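Closton Parents' Swap: The Newsletter

Do you really need a diaper cake?

July 5, 2019

I have been to three baby showers since spring, and every one of them had a diaper cake on the gift table. If you have missed this fashion, a diaper cake is a stack of disposable diapers, rolled up one by one, held with rubber bands, wrapped in ribbon and topped with a stuffed giraffe. It looks sweet for an afternoon. Then somebody at home has to take the thing apart at two in the morning, and I have my doubts that anybody enjoys that.

My doubts grew when Wulan Chong forwarded me a price sheet from a shop over in Altness. Their three-tier model is $131. It holds 55 diapers, all newborn size. I did the division on the back of the envelope the sheet came in and got a bit over $2.38 a diaper. Yes, you also get the giraffe and two washcloths folded to look like roses. I have washed those washcloths. They shed.

The newborn size bothers me more than the price. Plenty of babies are out of newborn diapers in a couple of weeks, and some never fit them at all. My second went straight from the hospital into size ones. We had a beautiful pink tower sitting on the dresser that she couldn't wear, and because every diaper had been unrolled and handled, I felt funny about giving it to anyone else. It ended up as padding in a moving box.

So I asked readers in the last issue whether anyone had received one and been truly glad of it. I got a decent pile of answers and they weren't all on my side. Llinos Llewellyn wrote that hers was the nicest thing on the table and that her sisters had spent a whole evening rolling it together. "I don't care what it cost per diaper," she said. Fair enough. If your sisters make it at your kitchen table, that's a different matter from paying a shop to do it, and I'd keep the photos too.

Kamran Akbari was less sentimental. He took his apart on the first night home, found straight pins in the ribbon, and has been warning people ever since. Please, if you make one, no pins. Double-sided tape or a knot will do. I would also skip the glitter ribbon and anything sprayed with scent, whatever the video tells you.
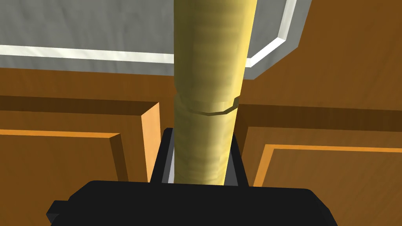

Then there is the homemade route, which the craft blogs say is "practically free." I am suspicious of any project that is practically free and begins with a shopping list. I priced one out at the Edwards store, going down the list in a popular tutorial: a big box of diapers, a cardboard round for the base, a cardboard tube for the center, two widths of ribbon, rubber bands, a small blanket, a rattle, bibs, a sheet of clear wrap and a bow. I already own rubber bands. Even so, I was well past what I would normally spend on a shower gift before I got to the rattle, and most of the overrun was decoration.

Take away the decoration and you have a box of diapers, which is a good present. People seem embarrassed to bring one. I don't know why. Put a gift receipt in an envelope, tape it to the side, and the parents can trade for whatever size they need in September when the baby has doubled. Size twos are a smart bet. Nobody buys those for a shower and every baby I've met has gotten there.

Iolo Lougher, who runs our Illalero pickup table, wants me to mention that he will take unopened diapers in any size, and loose ones too if they are clean, dry and sorted into a bag with the size written on it. He gave out 329 packs last year. He has also been handed several entire diaper cakes, cellophane and all, and he asks that you take them apart before you drop them off. He is one man with one pair of scissors.

A few other things readers told me they were given and used until it fell apart: a plain waterproof mattress cover, a phone charger with a really long cord, freezer soup in flat bags, zip-up sleepers (zippers, please, no snaps), and a stack of the cheap white cloths that look like nothing much and catch everything. Several people mentioned a water bottle with a straw, for the mother. Not one reader mentioned a wipe warmer. I have now seen four of those at our swaps, all of them in the original box, and I'd like to hear from somebody who used theirs past the first week. I will print it if you write in.

Berwyn Powell thinks I'm being a grouch about this. He says a shower is a party, the cake is a centerpiece, and the mother-to-be gets plenty of practical stuff from everybody else. I can see that if one person brings one. At the last shower I went to there were two, and they were nearly the same, down to the yellow ducks. The hostess moved one to the hall table. I still say she'd have been happier with the soup.

If you want to make something with your hands, burp cloths are easy enough for a beginner and can be done in an evening. Wulan has a paper pattern she is glad to copy. It is two rectangles with the corners rounded off, so I'm not sure why it needs a pattern, but mine came out crooked without one and hers didn't. Use cotton flannel, wash it before you cut, and stitch around twice.

Patterns will be at the sign-in table at the next swap, next to the size two diapers.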